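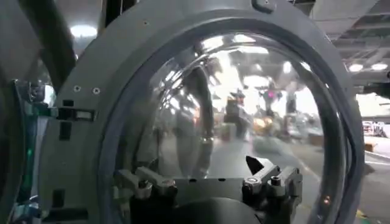 Ticket 3011 - Fesdale, player limits not carrying over to Nerau skin
Opened by: Annick Ross, compliance
Assigned: Isla Kereama
Priority: high

2019-09-29
Player sets monthly deposit limit on Fesdale, logs in to Nerau with same account, limit shows blank. Can deposit past it. License terms say one limit across both brands so this has to be fixed before the November filing. 168 accounts on the list so far, export attached.

IK: Reproduced on staging. Limit is saved OK in Cele, lookup from Nerau returns empty. Checking if its the state code.

IK: Yes, state code. Players who moved state get a new residence record, Nerau still asks with the old one. Fesdale asks by player ID only so never sees it.

AR: So is it everyone who moved or just some? Regulator will ask.

IK: Everyone who moved after the Dukamon import. Reran the query, 918 accounts, not 168. The first export only had players with a deposit this month. Sorry, shoud have caught that.

AR: Ok. Block deposits on Nerau for all 918 until patched. Self-excluded players affected too??

IK: No, exclusion goes through a different check. Tested with 2 accounts, both refused at login.

IK: Deposit block is on. Patch in review, drops state code from the lookup.

AR: Support needs a text for players who call. Sending draft tonight. Don't lift the block without my ok in this ticket.

IK: Patch on staging, limits show on both. Waiting for release slot.

Status: pending release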